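Home | Features | Shop Floor | Buying | Archive | Subscribe

The Price on the Quote Is the Part You Can Believe

Before you sign for a pair of robot arms, ask who pays for everything bolted around them

Oct 8, 2019

The quote from Laten runs to a page and a half, and it is a handsome piece of work. Two arms, two grippers, a controller, a year of phone support. Whoever wrote it knew what a small shop owner wants to see, and put the total in bold at the bottom.

I have read a lot of these over the years and I have come to trust that bold number. It's what the company will charge you. My trouble is with the space underneath it, where the rest of the budget ought to be.

Holdale is a packing firm with one building, a loading dock that floods and a product line made up mostly of small flat things: sample cards, inserts, swatches, boxed games. In August it set up a trial bench with two arms to find out if a machine could take over the fiddly end of the work. Management let me sit in, on the condition that I leave the customers out of it. I agreed, and brought my own coffee.

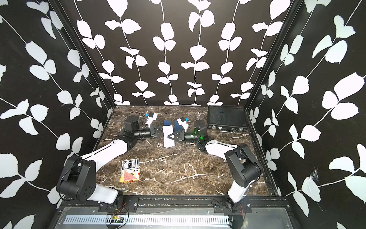

Flat goods are a mean test. A human hand slides a card off a table without thinking, using a fingernail and a bit of friction. A gripper has to come in at the right height and angle, and a small miss means it closes on air or shoves the thing away. Sales demos tend to feature blocks and cups. Ask for your own product on the table, and if the salesman says he'll get back to you on that, write down the date.

Holdale did ask. That's to its credit, and it's why the trial was worth watching. But the budget it had drawn up beforehand was built on the quote, and the quote covered hardware. Nearly everything that ate up the following weeks was labor.

What was left out

Start with the enclosure. You need walls, a surface, a rail to bolt the arms to and somewhere for the wiring to go. None of it is expensive. All of it takes somebody's time, and at Holdale that somebody was the same maintenance crew that keeps the conveyor running. Their hours were booked to general upkeep, so on paper the bench cost nothing to build. I'd love to have a kitchen put in on those terms.

Then come fingers. Grippers ship with a standard set, and the standard set suits whatever the maker had in mind. Thin stock may want a different shape. A bag of spares and alternates from Fairclough cost the company 400 dollars, which nobody had planned for and nobody objected to, and that is how most of these overruns happen. They arrive in amounts too small to need a signature.

Small cameras at the wrist are another line to watch. They have to be mounted, wired and checked, and checked again after someone leans on one. Ask who does that. If the answer is "the system," ask again.

And there is the teaching. Holdale logged 3,838 attempts at picking, passing and setting down cards before it was ready to talk about results. Somebody had to put the cards back between tries. The log doesn't say what those hours were worth, and the budget has no column for them.

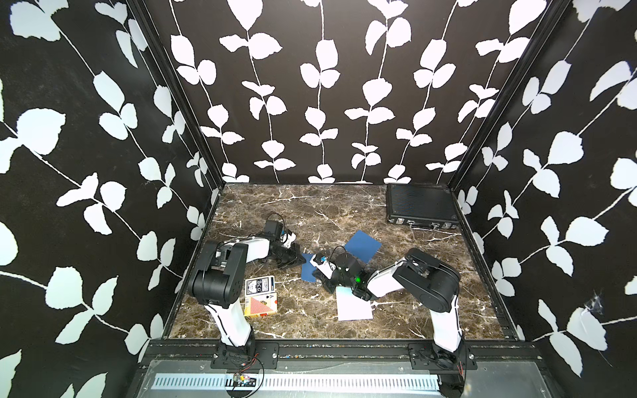 The payback sum

Every vendor carries a payback chart. The one I was shown assumed two full shifts, no changeovers and a worker who would be fully freed for other duties on the first morning. Holdale runs one shift. It changes products several times a day. The worker in question spent most of the trial standing next to the machine.

None of this makes the arms a bad buy. Landden, a label printer across the county, bought a similar pair and kept them, and the people there seem satisfied. They also told me they doubled the first-year figure before they took it to the bank, and I have not met a vendor who suggests doing so.

If I were drawing up the plan, I'd want these settled first:

- Our product on the bench, including the worst of it, before any deposit
- A named budget line for fixtures, fingers and cables
- Staff hours charged to the project, in full, from the first day
- The price of support in the second year, in writing
- What the equipment fetches if we send it back

The last one gets a laugh in meetings. Ask it anyway. A firm that won't put a number on its own used machine is telling you something about the new one.
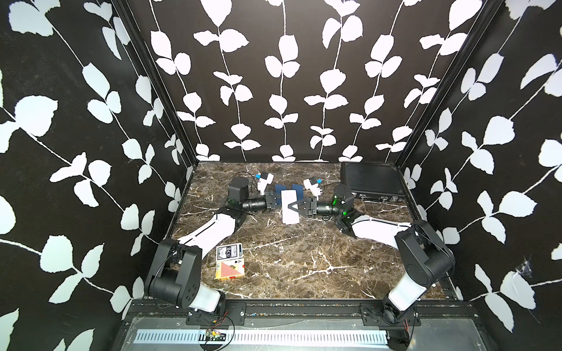

A card held on edge between the grippers on the trial bench at Holdale.

Holdale has not decided. The manager wants another round, with more products and a proper account of the hours, and the owner wants to know why that wasn't done the first time. I think they're both right. Laten, meanwhile, has sent a revised quote. It is two pages long now — and the extra half page is an extended warranty.

Related stories
Leasing a Forklift: Read the Return Clause
Who Owns Your Machine Data?
The Cheap Conveyor, One Year On
Used Equipment Auctions and How to Lose Money at Them

Contact the editors | Copyright 2019, all rights reserved | Back to top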